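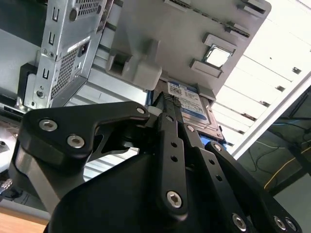
Figure 4. A 3.5-inch hard disk drive at the grey drive tray.

4.2 Adding a disk to a Fotelura backup pool

Complete this section after the server software has been installed. Pool settings are described in Section 3.

1. Sign in to the Holmgren console as an administrator and open Storage, then Pools.

2. Suspend all scheduled jobs. Jobs already running will finish first.

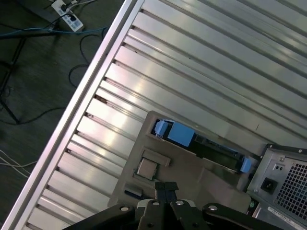
3. Record the pool name and its current status. If the status is Degraded, stop and follow Section 6 – a degraded pool must be repaired before it is enlarged.

4. Shut down the server from the console and disconnect the power cord.

Caution: Do not use the front power button to shut down.

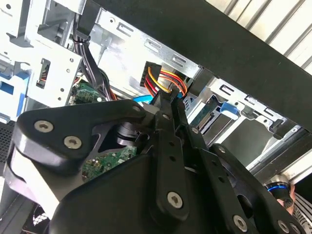
Figure 5. Interior of the desktop chassis.

5. Install the new disk, restore power and sign in again. Select Rescan.

6. Select the new disk, choose Add to pool and confirm. All data on the new disk will be erased. 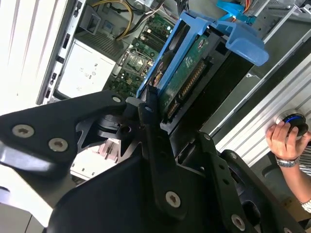 7. Wait until the status returns to Normal, then resume the scheduled jobs.

Note: Error 106 means the disk is smaller than the pool minimum. For error 117, repeat step 5.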